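Teaching robots to fold, one towel at a time

I spent Friday afternoon at Ginent's training hall, and I have to tell you, I came home with sore thumbs! The company opened a second shift of what it calls task teaching this August, and they let me have a go before the evening crew came in.

If you haven't followed this stuff, the idea is pretty simple. A person does a chore while holding a pair of grippers, one in each hand, and the grippers record every squeeze and turn. Later on, a robot with the same kind of fingers learns from those recordings. Ginent calls its handheld set Cloveck, and it's been using it mostly for laundry and table setting (they tried dishes in the spring and went back to cloth pretty quickly).

There's also the other way of doing it, where you sit at a control station and drive the robot's arms from across the room. I got 2 tries at that and dropped the napkin both times. The lag is tiny, but you feel it, and you end up moving like you're underwater. With the handheld grippers I was folding something close to a square within a few minutes, so I can see why the crew likes them better.

A shift runs 90 minutes with a break in the middle, and the target is 41 clean folds. A fold gets tossed if the cloth slips or if you stop halfway to scratch your nose, which I did more than once. The lead on duty told me nearly 2 weeks of folding goes into one round of training, and then they change the fabric and start over.
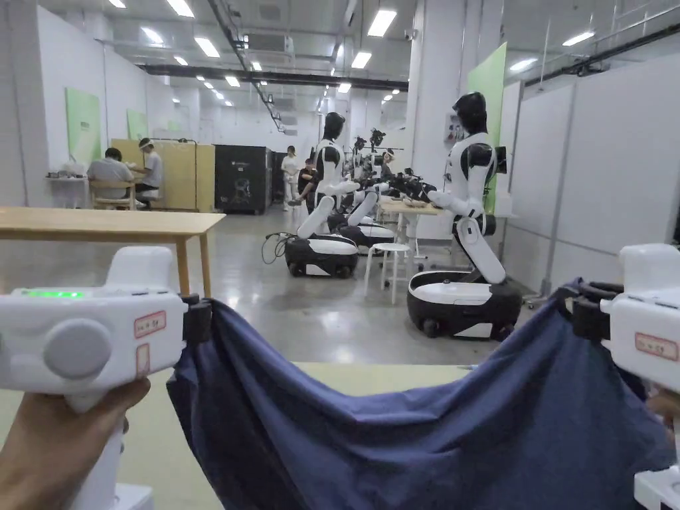
Do you need to know how to program to do this job? Anyone with steady hands can learn it, and most of the people on the crew had never written a line of code when they were hired.

The recordings go to Leclerc, the laundry service paying for the project, which wants a robot that can handle hotel linens without somebody standing over it. Ginent is also talking with a kitchen supplier, Stirkosano, about wiping counters and stacking trays. I asked if I could come back for the tray sessions and they said sure, as long as I bring flat shoes and leave my rings at home.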